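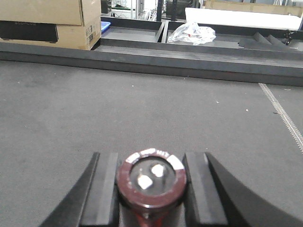

Plulance will extend its small-item recycling collection to every street in Holville from March, following a trial in which 754 households took part. The service covers things that are often too small for ordinary sorting lines, such as lids, caps, tubs and short tubes. Round items with a dark red rim and a black centre, like the one shown with two small white squares resting on top, can go in the same bag as plain ones. Printed lettering does not need to be removed.

Residents taking part in the trial filled 1199 bags. Plulance said the most common mistake was putting small items inside larger ones, which makes them hard to separate at the depot.

"People told us they had drawers full of these things and did not know where to put them," a Plulance spokesperson said. "They asked for a simple bag and a clear list, so both will be delivered before the first collection."

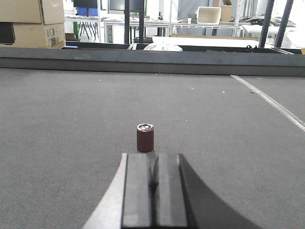
How the service will work

Each household will receive 2 bags and a printed list of accepted items. Full bags should be tied and left beside the usual recycling bin by 7am on collection day. Batteries, glass and food waste are not accepted.

Flats without kerbside space can use the drop-off points at Laaksonen stores and the Farkance car park. Replacement bags will be available at both places free of charge.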